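Filed under: List archive > Windows, blinds and curtains

Subject: Re: sheers on the corner window, washing and rehanging

Roald Nyberg wrote:

> We have inherited a set of white sheers with the Kullomach flat and
> they have gone the color of weak tea. My wife says wash them. My
> brother-in-law says they will come out doll-sized. Also, once they are
> back up, how far should they come across? The window turns a corner
> and I can't see where one curtain is supposed to stop.
>
> Roald

Roald,

Your wife is right, and your brother-in-law should be kept away from the laundry in general. Take the hooks out first. I say this as a man who left 34 of them in and spent an evening picking them out of the drum with a pair of tweezers. Cool water, gentle cycle, half the soap you think you need, and nothing else in the machine. Denim especially. A zipper will go through a sheer like a fox through a henhouse.

Don't use the dryer. Hang them back on the rail damp and let the weight pull the creases out. Put an old towel on the sill while they drip, particularly if yours is stone, which will hold a water mark longer than you will hold the lease.

As for how far across, Kiri Te Moana and I went three rounds on this back in May and I believe she won. Her rule is that the sheer covers the glass you want to hide behind and stops there. On a window with dark frames I like the gathered edge to fall near an upright, so the folds look as if they meant to be there. When you draw it, take hold of a fold low down and walk it over. Yanking at the top is how rails come out of plaster, and the plaster in the Lasance building dates from 1943 and has opinions.
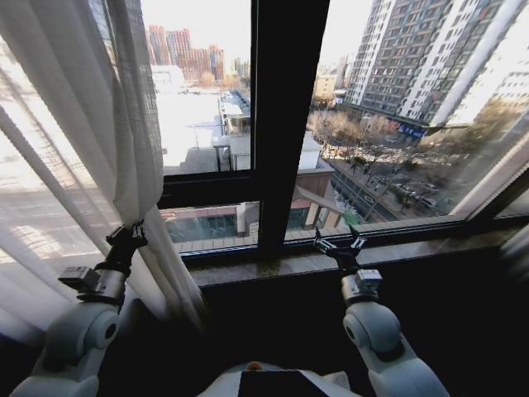
Can you iron a sheer if the creases won't drop out?

Use the coolest setting with a thin cotton cloth between the iron and the fabric, and try it on a bottom corner first.

On the corner itself: treat it as two windows that happen to be related. One curtain each, and let them meet at the turn if they feel like it. Declan Gallagher bought a bent rail from Trnka to carry a single curtain all the way around and it sticks at the bend every morning — he now goes around the other side and pulls from there, in his bathrobe, in full view of the bus stop.

If they are still tea-colored after two washes, the color is probably in the fibers for good. Call it ivory and move on.

Essam El Ouafi
Plerarberg, second floor, street side

PS. Ronja Åberg still has my long stepladder. Ronja, I know you read these.

This site uses cookies to remember your archive settings. Accept | Manage preferences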